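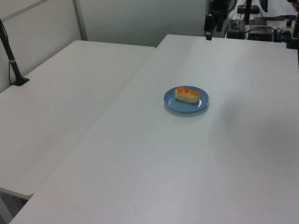
# Dinner rolls go hard by the second day. What am I doing wrong?

**Yara Moussa**
Posted October 10, 2018 in Bread & Baking

Hello everyone, and thank you in advance for reading all of this. I tend to go on.

I've been baking rolls since the spring, when my daughter moved back in and we started having proper suppers again. I use a recipe from my mother-in-law: bread flour, milk, an egg, a little butter, a little sugar, yeast and salt. Out of the oven they are wonderful. By bedtime they are still pretty good. By breakfast the outside has gone leathery, and by the next supper you could prop a door open with one.

I have tried a paper bag (worse), a plastic bag (the crust gets tacky and wrinkled, and the inside still seems dry) and the refrigerator, which my neighbor swears by and which gave me the worst rolls of my life. I also bought a Penumness bread box at a yard sale, a nice heavy thing with a lid that almost closes. No real difference that I can tell.

There are only two of us in the house and the recipe makes a big tray, so eating them all the first night isn't the answer, much as we've tried! I'm hosting the family in November and I was really hoping to bake ahead. Is it the recipe, the baking, or the way I'm keeping them? I brush the tops with beaten egg before they go in, if that matters.

---

**mapleandrye**

Oh, Yara, I could have written this myself a few years back. Pull up a chair, I have opinions.

First, please stop putting them in the refrigerator, and you can tell your neighbor I said so (nicely). Bread goes stale faster in the cold than it does on the counter. Staling isn't only drying out. The starch in the crumb firms up as it sits, and refrigerator temperatures happen to be just where it firms up quickest. So a roll can be wrapped up tight in there, not losing a drop of water, and still come out like a sponge you forgot behind the sink. The freezer is a different story, and I'll get to that.

Second, I would bet money you're baking them too long. When I started out I waited for a deep color all over, sides and bottom included, and my rolls were always dry. With an egg wash the tops go shiny and brown well before you expect it, so color isn't a very good guide. If the rolls are touching in the pan, the sides ought to still be pale when you pull them apart. I finally bought a cheap probe thermometer and I take mine out when the middle of a center roll reads 190 degrees. If you don't have one, start checking a few minutes before the recipe tells you to, and check again every couple of minutes.
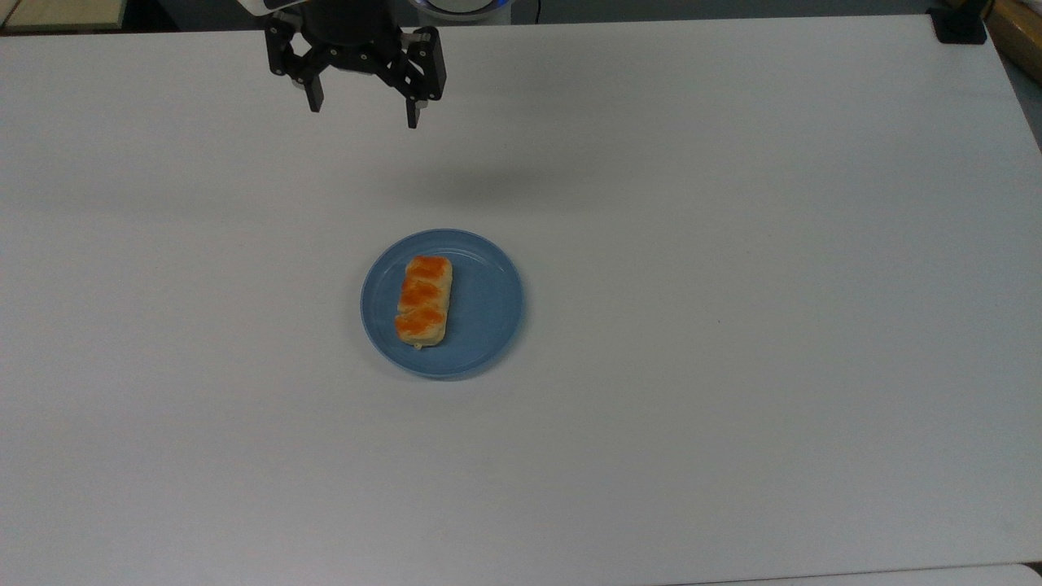 *A single piece of bread on a blue plate.*

Third, look at your dough. Is it easy to handle? Mine used to be, and I was proud of it, and it was too stiff. A roll dough with milk and egg in it should feel a bit sticky and annoying for the first several minutes of kneading. Try holding back a few spoonfuls of flour and give it time before you decide it needs more. If you measure by the cup, fluff up the flour first and spoon it in lightly. Dipping the cup straight into the bag packs it down and you can end up with a good deal more flour than your mother-in-law ever meant.

If you feel adventurous, look up the cooked flour paste method, sometimes called tangzhong. You take a small part of the flour and some of the milk from your own recipe, stir them in a saucepan until it looks like pudding, let it cool, and add it to the dough. It sounds fussy. I was suspicious for ages and now I do it every time, and my rolls are soft on day three, when there are any left.

For November: bake them, let them cool all the way (really all the way, go do something else), then freeze them the same day in a zip bag with the air pressed out. Thaw on the counter still in the bag, then put them in a 300 degree oven, covered with foil, for 9 minutes. I did this for my sister's anniversary and people asked me what time I'd gotten up to bake. I let them think it was early.

---

**old_ned_bakes**

freezer. always the freezer. don't overthink it

Also brush with melted butter when they come out. Softens the crust.

---

**tessaw**

I agree with nearly everything mapleandrye said, so I'll just add a couple of things from my own kitchen.

The tacky, wrinkled crust in plastic sounds to me like they were bagged warm. Steam comes off the rolls for a lot longer than you'd think. I leave mine on a rack for 2 hours with a thin dish towel over them, then bag them. A soft crust in plastic is normal, but it shouldn't be gummy.

On the bread box: they work nicely for a big crusty loaf, and not so well for small soft rolls, which have so much more outside than inside. If the lid doesn't close all the way, it's pretty much a countertop with a roof on it. Keep it for the sourdough!

And for the rolls that have already gone hard, don't toss them. Run your wet hand over the outside of one, wrap it in foil and warm it in the oven until it gives when you squeeze it. Eat it right then, though. It firms up again as it cools and the second time there's no bringing it back. After that they go in a bag for stuffing, and you'll be wanting stuffing in November anyway.

---

**Yara Moussa**

You are all so kind. I checked my flour and I've been scooping straight from the bag for months, packing it down with the back of a spoon, even! I'm making a half batch tomorrow with a softer dough, and I'll try the pudding thing once I've got that part right. My neighbor has been informed about the refrigerator and is not convinced.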